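Subject: Re: [pillside-plots] Row markers and the lower beds

On 13th May, Colleen Vachon wrote:

> Hi all,
> Two questions before I order anything. Last year the bean rows and the
> carrot rows in the lower beds got mixed up, and I ended up hoeing out most of
> a row of carrots that belonged to the plot next to mine. Can we agree on one
> color for the row ends? I was going to get a pack of 100 and share them out.
>
> Also, does anyone know if the hose from the Tremblay side reaches the far
> corner now, or is it still watering cans?
>
> Colleen

Colleen,

I would go with red for the row ends. Green ones vanish as soon as the beans leaf out, and the white ones we had two years ago looked the same as the plastic plant labels. Yellow is all right until the squash flowers. Red shows up against everything we grow down there except the chard, and the chard is up by the gate.

As for thickness, thin is fine. The thick bamboo leaves a hole that fills with water, and in our clay it stays full for days. Push each one down at least a hand's length and it will stand through most wind. Put one at each end of the row and run string between them until you see seedlings, then take the string off so it can be used again. 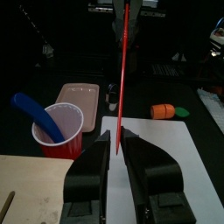
Thin red stick, glossy finish.

A pack of 100 should do the lower beds with some left over. If Clestton still has the packs of 300 at the April price, it may be worth asking the upper plots if they want to split one. I would not go bigger than that. We bought 600 plant labels once and they are still in the shed, most of them brittle.

On the hose, the answer is almost. It reaches the rhubarb, and from there you are about two cans short of done on a dry evening. The Drelline connector at the second tap leaks if you turn it past halfway, so leave it at half and wait. I have a spare 15 foot length at home that I can bring, but it needs a new washer at one end and I don't have the size.

Two other things while I am writing.

The carrots in plots along the fence have been thinned once. Please don't thin them again for the owners. Kirsten Marchand put hers in late and they look sparse because they are young, and she would like to keep all of them.

The compost in the left bin is ready to use. The right one is still being filled and has citrus peel on top, so please leave it alone. If you take from the left, take from the bottom hatch - the top layer is mostly straw and won't do your beds any good. Put the board back in front afterward or it slides out onto the path.

I can pick up the order if it goes to the Clestton store and not to your house. I pass it most days on the way home. Let me know which size you decide on and whether you want string as well. The roll in the shed is down to the last few yards and has been chewed at one end.

--
You are receiving this message because you are subscribed to pillside-plots.
Replies go to the whole list.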